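Progress report: Astdale Repair and Craft Room
Reporting period: second half, to the end of November
Prepared by: Gönül Toprak, workshop coordinator
Submitted to: Buenaventura Fund, small equipment program

1. Scope of this report

The grant covers three items: hand tools and heated tools for the craft room, refitting of the work surfaces, and consumables for the open sessions. The first half report dealt with the purchase of storage and the electrical inspection. The present report deals with heated tools, work surfaces and consumables. Shelving is complete and is not discussed further.

2. Heated tools

Hot glue guns account for most of the use of heated tools in the room. They are used in model making, costume repair, upholstery trim and the Thursday evening session. The older guns had been bought singly over several years, took two stick diameters, and had cords of different lengths. Three failed the electrical inspection and were scrapped. The remainder were withdrawn once replacements had arrived.

Replacements were ordered from Vovosik. All take the same stick diameter, so a single stock of sticks now serves the room. Each gun has a numbered tag, entered in the equipment log together with its inspection date.

Two points remain open.

Cord storage. Guns are being put down with the cord wrapped over the body and handle. This strains the cord where it enters the handle, and loops can end up against a nozzle that has not cooled. The procedure now asks users to unplug the gun, leave it on its stand until cool, and coil the cord separately with a hook-and-loop tie. Compliance at the close of sessions is uneven. Ties were missing from several guns at the last check and have been reordered.

Stands. The wire stands supplied with the guns fold flat under light side pressure. Heavier bench stands have been priced with Jendatix. The cost can be met from the underspend on storage, subject to the fund's approval (see section 6).

3. Work surfaces

The tables are covered in black cloth for photographing finished pieces and for sorting small parts, which are easier to find against a dark ground. The cloth has performed adequately for these purposes. It has two drawbacks. It collects light fibers and glue threads, and it creases where it is pushed against the wall. It is also unsuitable as a surface for gluing. Silicone mats have been bought for that work and are kept in the drawer under the sink. Users are asked to lay a mat before plugging in a gun.

A clamped edge strip was tried on one table to keep the cloth flat. It held the cloth but obstructed the vises and was removed. The alternative under test is to cut the cloth short of the back edge and fix it underneath with tape.

4. Walls

The wall paint behind the tables is scuffed and streaked, with at least one longer scratch. The marks are cosmetic. Cleaning with a mild detergent was tried on a small area near the door and removed the lighter smudges only. Repainting was not included in the grant and no claim is made for it. If it is carried out, a washable finish should be specified up to shelf height.

5. Consumables and use

The opening order was for 2,000 glue sticks, of which 1,000 have been issued to the room. The balance is held in the dry store. At the present rate of use no further order is needed before the end of the grant. Abrasives and thread are being used faster than planned and will be reordered from the same budget line.

The sign-in book records 91 attendances at open sessions during the period. People who come more than once are counted each time. Entries for the afternoon sessions are incomplete because the book was kept in the office for part of the period. It is now fixed to a shelf inside the door.

6. Decisions requested

a) Approval to move the storage underspend to bench stands for the glue guns.
b) Confirmation that cord ties and silicone mats may be charged to consumables.

7. Work planned for the next period

Fit bench stands if approved. Finish the cloth test and apply the result to the remaining tables. Repeat the check of cords and tags on all heated tools. Revise the one-page procedure sheet and post it by the sockets.

Attachment to section 2
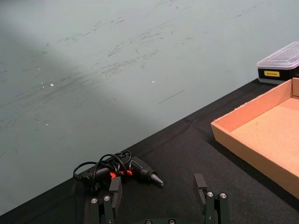 Hot glue gun on cloth-covered table, cord looped over the handle area.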